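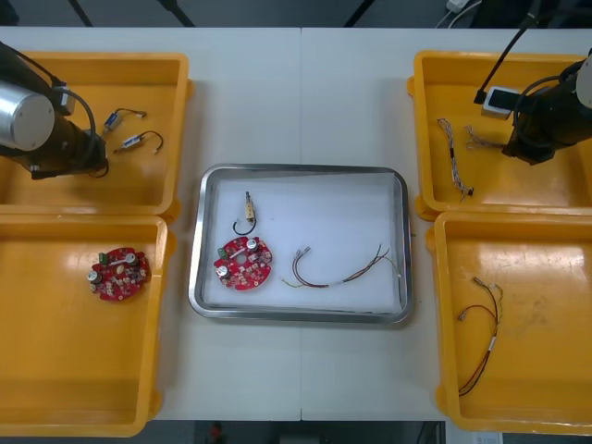 Figure 1. Work table with four yellow bins, a center tray and two robot arms.

4. Loose Goods and the Open Counter

I came to the Lavoie stores by way of their paperwork, and I should say up front that I like paperwork more than most people do. The chain kept a counter sheet for every department in every branch, and the sheets that came down to us are mostly from Plekanby and Heltcombe. I pulled 100 of them for this part of the study. Seven were too faded to read past the heading, so everything below rests on the other 93.

What I wanted to know was pretty simple. When a variety store moved its small hardware out of drawers behind the clerk and onto an open counter, who decided what went next to what? The usual story gives the credit to head office. The sheets tell it differently, at least for these two towns. Head office sent a printed plan in May, and by the fall the Heltcombe branch had penciled over nearly all of it. Picture hooks had moved in beside the lamp cord. Fuses had gone to the end nearest the door (and stayed there, as far as I can tell, until the branch closed). Plekanby stuck closer to the plan but kept swapping its curtain rings and cup hooks back and forth, and I never did work out why.
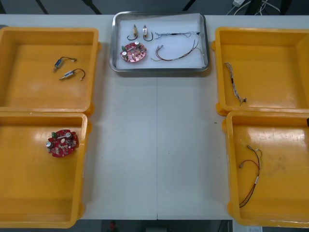

Pricing turns out to be tangled up with all this. Lavoie bought most of its small hardware from a wholesaler called Plisten, which packed by the gross and didn't care how the stuff looked once the lid came off. The branches did care. Several sheets have a line for "lining, white," charged to the counter and not to the window display, and it took me a while to see what that line was for. Small metal pieces get lost against bare metal. A white liner in the bottom of a steel tray, like the one above, gives each little part an edge, and a shopper can pick out the one she wants without stirring through the lot. At Heltcombe the lined trays carried the dearer items, and the plain wooden sections held nails and tacks sold by weight. I read that as a price signal, though I'll admit the sheets never say so in as many words.

Staffing is harder to pin down. The plan called for 2 clerks at the hardware counter, and the wage book for Plekanby agrees with it for most of the year. Heltcombe seems to have run on one, with a second borrowed from stationery over the lunch hour. You can see the strain in the handwriting -- the midday entries are shorter, and the stock column is often left blank until closing. I've treated those blanks as missing and not as zero, and readers who would do it the other way should know that the Heltcombe totals drop quite a bit if they do.

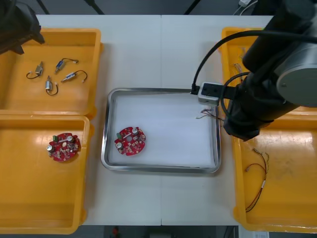

Figure 2. Small parts with looped black leads in the upper-left bin.

One more wrinkle before I get to the sales figures. The sheets use "bin" and "tray" as if they were the same thing, and then every so often they plainly aren't. Plekanby writes "bin" for reserve stock under the counter and "tray" for what the customer could reach. Heltcombe flips between the two words on a single page. I've gone with the Plekanby usage all the way through Section 5, and where a Heltcombe entry could go either way I left it out of the comparison.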